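Grondovthorpe LGBT+ Forum
Minutes of the open meeting, 26th April
Upstairs room, Drutari cafe

Present: Macarena Rivadeneira (chair), Cristóbal Núñez, Smaranda Pascu, Leandro Pereyra, Ognjen Georgiou (minutes), plus members as per sign-in sheet.

Apologies: two recieved by email, both noted.

Started late, projector. Gave up on projector.

1. Last minutes
Agreed. One correction – it was Smaranda who wrote to the bus company, not Leandro. Ognjen to fix.

2. Matters arising
Letter to library about the display case. Reply came, they can offer us the small case by the lifts but not the big one in the foyer. Leandro unhappy with this as the foyer case was promised at the meeting with them in the new year. Cristóbal was at the same meeting and remembers "we'll look into it", no promise. Agreed take the small case, ask again about foyer for the autumn.
Mobile number for the forum – still going to Macarena's old phone. She will sort it.

3. Incident on the 8 bus
Main item. Two of our members verbally abused on the last number 8 out of town, coming home from the quiz. Both present tonight and happy for it to be minuted without names. Shouting from the back seats over several stops, slurs, one man followed them down to the doors. Driver did stop and put the lights up but did not radio it in. Nobody hurt.
Reported to police next morning, logged as hate incident, reference number given. Officer rang back once. Nothing since.
Smaranda wrote to the bus company (Cabral). Reply read out. Sorry to hear, takes it seriously, CCTV kept for a limited time and police must ask for it. Room felt this was a standard letter. Question from floor – have the police asked? Not known. Smaranda to ring both and find out before the footage is wiped. URGENT.
Long discussion. Some wanted a statement in the paper straight away. The two members would prefer not to have it in the paper until police have finished. Agreed to go with what they want.
Leandro suggested a group ride, everyone on the same last bus, banners etc. Support for this but also worries, a couple of people said it would be a lot for the drivers and might put off anyone who isn't out. Compromise – group ride yes, no banners, then back to Drutari for something hot. Cabral to be told in advance. Date to be fixed by the two members concerned.
Macarena said on behalf of everybody how sorry we are it happened and that the offer of lifts after the quiz stands. Lift list is on the noticeboard, needs more drivers.
Victim support leaflets at the back, please take one.

4. Driver training
Follows from item 3. Cristóbal has spoken to someone in the Cabral depot who thinks there is half a day of training for new drivers, nothing about this sort of thing in it. We could offer a session. Would need a proper outline, not just us turning up. Cristóbal and Smaranda to draft one side of A4. Ask whether drivers who've been there years can come too.

5. Summer picnic
Field booked. Deposit of £50 paid, balance of £200 due before the day. Leandro asked if the balance could come down if we skip the marquee – no, marquee is seperate anyway.
Zenmont have offered to lend the PA again, we collect and return. Last year it went back with a cable missing, so someone to check it in and out please.
Food bring and share. Label anything with nuts.
Disagreement over dogs. Leads only, final answer.
Families tent staying, sited away from the speakers this time.
Quiet corner asked for by two members, agreed, Smaranda to set up.

6. Website
New pages are up. Old events list still showing in places, Ognjen knows. Members' area password to change, new one will go round by email. Please do not put it on Facebook.
If you want to be taken off any photo on the site just say, no reason needed, it will come down the same day.

7. AOB
Reading group has moved to the earlier time, same room.
Choir needs basses. Choir always needs basses.
Someone left a grey scarf after last meeting, behind the counter downstairs.
Ognjen asked that reports come to him before the meeting and not on the back of a menu.
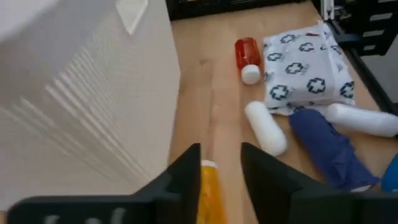
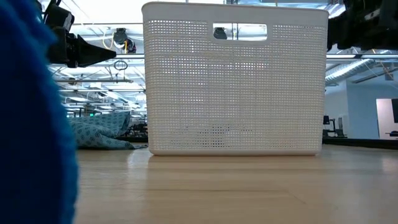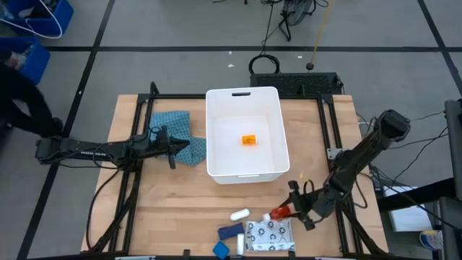
Filed under: Minutes and papers

Actions from this meeting
Smaranda – ring police and Cabral re CCTV, first thing tomorrow. Report to Macarena by phone.
Cristóbal, Smaranda – training outline, one side.
Leandro – group ride, speak to the two members about a date, then tell Cabral. Also library, accept small case.
Macarena – phone number. Pay picnic balance.
Ognjen – correct last minutes, website list, password email.
Everyone – lift list.

Added after the meeting
Smaranda rang. Police have now put in the request for the footage, Cabral confirm they have it saved. No names or arrests, officer will phone the two members direct. Cabral also asked who to talk to about training, so Cristóbal's outline needed sooner than we thought – end of April if poss.
Group ride: members would like to wait till after they've heard from the officer. Leandro has told those who signed up on the night. If you signed up and haven't heard, get in touch with him.

How to report
Asked for by several people so putting it in here. In an emergency 999. If it's over and you are safe, 101 or the online form. Say it is a hate incident, use those words, and ask for the reference number. Write down what was said and when as soon as you can, even if it's horrible to write. On a bus note the route, time and the number on the side if you can see it. You can bring someone with you to the station, any of the names at the top will go.
You don't have to report to the police to get help from us. Ring or email, or catch one of us at Drutari.

Next meeting
Same room, usual time, date to follow by email once Drutari confirm. Items for agenda to Ognjen. Someone please bring an extension lead.

Minutes OG, to be agreed at next meeting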